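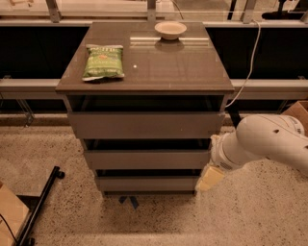
Moving the house backups off the old Judow box

Sep 4, 2024

The Judow enclosure started throwing read errors in the spring and I ignored them until the second disk joined in. Both disks came out last weekend. The replacement is a Joneteck two-bay unit, which now sits indoors on a shelf in the hall, well away from the boiler.

Network

The old box was on a static address I had set by hand and then forgotten. The new one gets a reserved lease from the router instead. If you do the same, delete the old entry first. Mine kept handing out the stale address for 66 minutes, until the lease ran out.

Copying

I had 400 GB to move, most of it photographs and scanned letters. The first pass used rsync over the network with checksums off. The second pass had checksums on and found 3 files that differed, all from the same folder. Two were thumbnails. The third was a scan of the 1998 house survey, and Ravindran Namboodiri still had the original on paper, so I rescanned it.

Do not use the file manager for this. It stops at the first unreadable file and gives no list of what was skipped.

Schedule

Nightly increments to the second bay, plus a full copy in November to a disk kept at Tharun Thomas's flat. He asked whether the disk is encrypted. It is -- the passphrase is on paper in two places, neither of them his flat.

Noise

The fan is louder than the Judow's was. With the hall door shut I can't hear it from the bedroom. Rubber feet cut the hum a little, and spinning the disks down after 20 idle minutes cut it a lot more.

Still to do: email alerts don't work. The unit reports the test message as sent and nothing arrives. I suspect the port setting and will look at the logs next.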